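The hundred-piece wardrobe, and why I don't believe in it

August 2019

I have now read four books on sorting out clothes and I own more clothes than I did before the first one. I mention this so you know where I'm coming from.

The latest was lent to me by Glenys Phillips, who has got down to 100 items, socks not included. I did ask about the socks. Leaving them out seems to me like going on a diet and not counting biscuits. But Glenys was so pleased with herself, and her bedroom did look so nice, that I took the book home and gave it a proper go.

The method goes like this. You bring everything black to one table (black first, it says, as black is where people hide their duplicates), you take each thing up separately, you decide, and you fold it or you let it go. There are five questions to ask yourself. I can only ever remember three of them, and one of those is "Would I buy it again today?", which I find useless. I wouldn't buy most of my clothes again today. I've already got them.

What bothered me more was the folding. The book is mad keen on folding things into small firm parcels that stand up on their own. With a cotton shirt, fine. With anything soft and dark and a bit fuzzy you get a parcel for as long as you stare at it, and then a lump. And all that handling shows up every bit of lint, so half the time I was wondering whether a thing was worn out or only needed a going over with sticky tape.
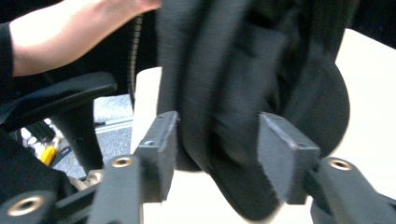
Haf Lloyd thinks I'm making heavy weather of this. Her view is that soft things were never meant to be folded at all, they should be rolled or simply dropped in a drawer, and that she has kept hers that way since she left home without a single one complaining. The lint she puts down to washing towels in with everything else, and would I please stop doing it.

She may be right about the towels. I'm less sure about the drawer. I have a drawer like that and it's where hats go to be forgotten. In June I took everything out of it and found two scarves I had already replaced.

So what did I keep from the book? The table, mainly. Doing it on the bed is hopeless – everything slides into everything else and by bedtime you shove the lot on a chair. A bare table makes you look at one thing at a time, and I'll admit that helps. I also kept the bit about finishing one colour before you start the next, though I suspect that works for the dull reason that it makes the job smaller.

What I didn't keep was the shopping. At the back there is a page of "helpful tools", and there are always helpful tools. The Flelden drawer dividers come in sets, and the set I'd need is £159. For dividers! I've cut up shoe boxes and they divide perfectly well. Toon Claeys bought the Girnari hanging shelves that the same page recommends, and they sagged in the middle before the autumn coats had even gone in. He still uses them, but only for things that weigh nothing.

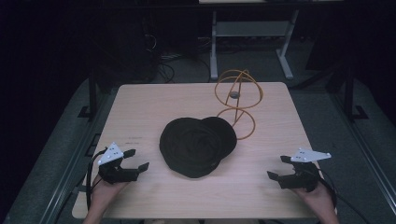 Ornaments get a chapter to themselves, and it's the one I argued with most. The rule is that nothing decorative may stay on a surface where you work, as it "pulls the eye". I tried it for a week and all it did was give me a box of ornaments to trip over on the landing. I don't see what harm an orange-yellow wire thing made of rings does on a table, even with a black heap of cloth crumpled up against the bottom of it. You can see straight through it, for a start, and it gives the eye somewhere nicer to go than the heap. If anything I'd rather sort next to something cheerful. The heap is the part that needs dealing with.

My own count, if you're wondering, came to nothing like a hundred. I gave up once I'd passed it and still had the coats to do. One bag has gone to the shop in Lumcombe and there's another by the door which I keep taking a cardigan out of.

Glenys wants her book back by the end of the month. Angharad Hopkin is next in the queue for it, and I've left a pencil note in the margin of the folding chapter, next to the drawing of the jumper that stands up by itself.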